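Evening Course in Furniture Care and Small Repairs
Wustcombe Adult Learning
Handout for Session 2: Looking after upholstered seats

Welcome back, everyone, and thank you for such a lively first session. I promised to write up the part on fabric seats, as we ran out of time just when the good questions were starting.

Start by finding out what you're dealing with. Turn the chair over and look for a label, usually stapled or glued under the seat. A W means you can use a water-based cleaner, an S means solvent only, and an X means vacuum and nothing else, however tempted you may be! If the label has gone (and on older office chairs it very often has), try your cleaner on a hidden spot at the back and let it dry overnight before you make up your mind.

Next comes the vacuuming, which people love to skip. Use the soft brush and go slowly along the seams and front edge, where crumbs and grit work their way in and wear the fabric from underneath. 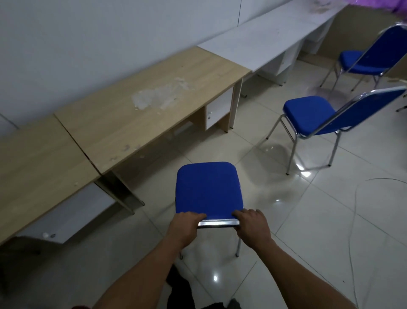 For a general clean on W fabrics, I mix 500 ml of lukewarm water with 2 teaspoons of mild dish soap and whisk it until there's plenty of foam. Only the foam goes on the seat – leave the water in the bowl. Work in small circles with a white cloth, wipe with a second cloth that has been wrung out well, and blot dry with a towel. Leave the seat alone for almost 20 hours if you can bear it, with a window open.

Padding that has gone flat is another matter, and we'll get to it in Session 3. Please read page 11 of the Kalinowski booklet before then, and don't worry if the part on foam density makes your head spin, it did mine the first time.

What to bring next time: a tape measure, an old towel, a flat screwdriver and, if you have one at home, a small seat pad you don't mind taking apart. Brimeo staple pullers will be on the side table to borrow.

Handout revised 20/06/2022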